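Kandell sorting cell back in service after gripper overhaul

2024-12-03

The tableware handling cell at the Kandell plant in Pemitz is running again after maintenance staff rebuilt its gripper and reset the way it picks up mugs, the company announced.
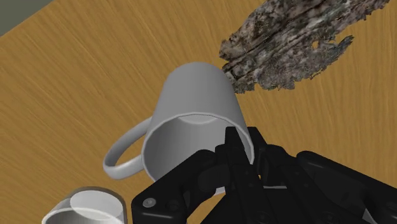 According to Tudose, the firm that holds the service contract for the cell, most of the trouble came from worn pivot joints and would have been caught sooner if the play in the fingers had been measured at every inspection. The firm said the old schedule called only for a visual check and a wipe-down.

The cell takes mixed mugs and cups from a washing line and sets them upright in trays for packing. Upright pieces are picked up by the outside wall. Mugs that arrive on their sides are handled from the inside: the closed fingertips go in through the mouth, then open until they press against the inner wall. The arm lifts the mug, turns it and puts it down on its base.

Operators first reported problems in February, when mugs began to slip during the turn. The plant lowered the arm speed and kept going. By fall the slips had become frequent enough that tipped mugs were being pulled off by hand before they reached the cell.

A log review found 2,726 failed inside grips since the first report. Most involved mugs lying with the handle to one side, where the weight pulls the piece around as soon as it leaves the surface.

Technicians took the gripper off the arm and stripped it down on a bench. They replaced the pivot pins and bushings in both finger linkages, fitted new fingertips and tightened the finger plates to the torque on the service sheet. One bushing had worn oval. The drive motor and its gearbox were checked and put back without new parts.

The gripper was then remounted and its center point taught again. Tudose said the old setting no longer matched the fingertips, so one side touched the mug wall before the other and pushed it sideways. Opening force was set again from zero, starting low and going up in small steps.

Settings were tried out in Urkex, the simulation package the plant uses, before they were loaded to the controller. The test set had 240 tipped-mug positions, including some with other objects lying close by. The first pass turned up 22 positions in which the linkage came too near a neighboring item, and the approach angle was changed for those. A second pass cleared all of them.

On the line itself, staff ran 102 mugs through the cell at reduced speed with no drops. Full speed was restored on the next shift.

The inspection sheet now includes a check for finger play with a dial gauge – done with the gripper closed and again with it open – and a fixed replacement interval for the bushings. Operators have also been told to log every slip, even when the mug isn't damaged.

Kandell has a second cell of the same type on its bowl line. That gripper will be opened up during the next planned stop, and a set of pins and bushings is already in stock at the plant.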